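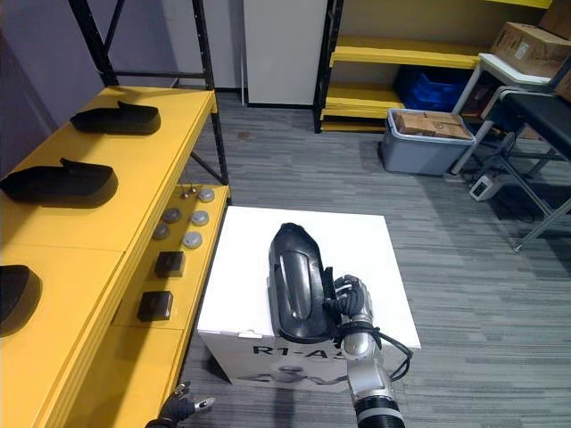
Progress report to Firnum: collection of handling examples, Pusari project
Prepared by Fatos Trajkovski, Guramum
2 August 2018

Work since the April report

The work in this period has been the collection of examples for the part handling task. An operator drives both arms remotely and the system records the joint positions, the finger positions and the view from the head. Each recording covers one part, from the first reach to the release.

We agreed in April to begin with the large black housings and leave the small parts until later. The housings are awkward to hold. They are long and curved, and the fingers close differently depending on whether the operator takes them by the edge or across the back. We have kept both grips in the set and labelled them separately.

The housings wait in a row on the upper level of the yellow shelving, with the grey caps and small black blocks on the lower tier. We leave the small parts out during housing runs so that the learning system sees the same surroundings it will have later on.

Recordings to date

We planned 60 accepted recordings for this stage and have 49. The 11 still missing are all right-hand runs in which the part is put down at a tilt and picked up again. They take longer to record and more of them are rejected on review. The usual fault is that the fingers slip along the part while it is being turned.

Đinh reviews every recording before it goes into the set. A run is rejected if the part leaves the view, if the operator stops for longer than 10 seconds, or if the label does not match the grip used.

Problems

The right wrist cable caught on two runs in the first week. It has been re-routed and has not caught again, but the operators have been asked to check it at the start of each session.

Four days were lost while a finger joint on the left hand was replaced. We used the time to relabel the early recordings, which had been done before the grip names were settled.

Spending

Spending is within the agreed budget. The finger joint was paid for from the repairs line. No change to the total is requested.

Next period

Finish the tilted runs, then start on the caps. Đinh will send the first trained model's results on the housings as a separate note.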